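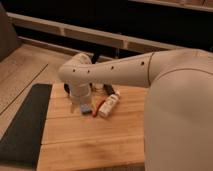

À Pindine, le bras trie et les opératrices gardent la main

L'atelier de préparation de Pindine, près de Matville, compose des lots de petites fournitures pour des écoles et des bureaux. Depuis avril, une partie du tri est confiée à des bras robotisés installés par l'intégrateur Stalteck. Il y en a 2 pour l'instant, placés au bout de la ligne, là où arrivent les retours et les articles mélangés.

Ce poste était le moins demandé de l'atelier. Il fallait rester debout, prendre chaque pièce, la reconnaître, la poser dans le bon bac, puis recommencer. Les 58 salariés y passaient à tour de rôle, par demi-journée. Les arrêts liés aux poignets et aux épaules y étaient plus fréquents qu'ailleurs, selon la direction, qui ne publie pas le détail.

Le catalogue compte 387 références. Les bras en prennent 50 en charge. Les objets rigides et bien séparés passent sans difficulté. Les articles souples, transparents ou emmêlés reviennent à une opératrice, qui surveille aussi les prises manquées et relance le cycle. Quand une pièce tombe hors de portée, la machine attend.

Le métier a changé sur des points très concrets. On porte moins, on regarde davantage un écran. Il a fallu apprendre à présenter un article nouveau au système, le tourner, recommencer sous un autre angle. Cette formation de base a été assurée par Stalteck, puis reprise en interne. Plusieurs salariées disent préférer ce travail. D'autres trouvent les journées plus longues, avec moins d'occasions de parler à la voisine d'en face, dont la place a été supprimée.

Aucun poste n'a été perdu à ce jour. Deux départs en retraite n'ont toutefois pas été remplacés, et les représentants du personnel demandent un engagement écrit avant toute extension. Ils réclament aussi que la surveillance des bras soit reconnue dans la grille de salaires. La discussion est ouverte.

Le logiciel de préhension, Tseng, doit recevoir une nouvelle version cet hiver. L'atelier espère y ajouter les flacons de petit format. Les trousses en tissu resteront triées à la main.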